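Bin shelving

Bin shelving (my dad only ever called it "the pick rack", and half of Inadlow still does) is any shelving where the goods live in open-topped trays or bins instead of sitting straight on the boards. You'll find it in parts counters, hardware shops, pharmacies and plenty of garages, mine included!

The colour is mostly habit. Bright yellow has been a favourite for as long as I've been around the stuff, usually with black bins, and I reckon the labels are easier to find against it. Bins sit side by side in a row, and they needn't match: deep ones for bulky odds and ends, shallower ones for things you want to grab with your fingertips.
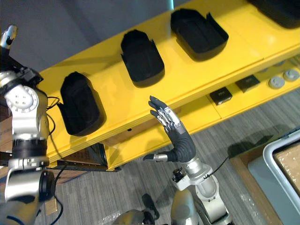
Birthe Kvaran wrote in to say I've undersold the raised back lip, as she spent a whole January fishing washers out from behind flat-backed trays. Fair point, and I've added it under features.

Features: a raised back lip keeps small parts from sliding off behind. Glossy surfaces wipe down easily but let a light bin skate about a bit, so some people lay a rubber mat.

The biggest setup I've worked on was the old Mikkelsen store, with 289 bins and 2 ladders, and I still dream about the bottom row.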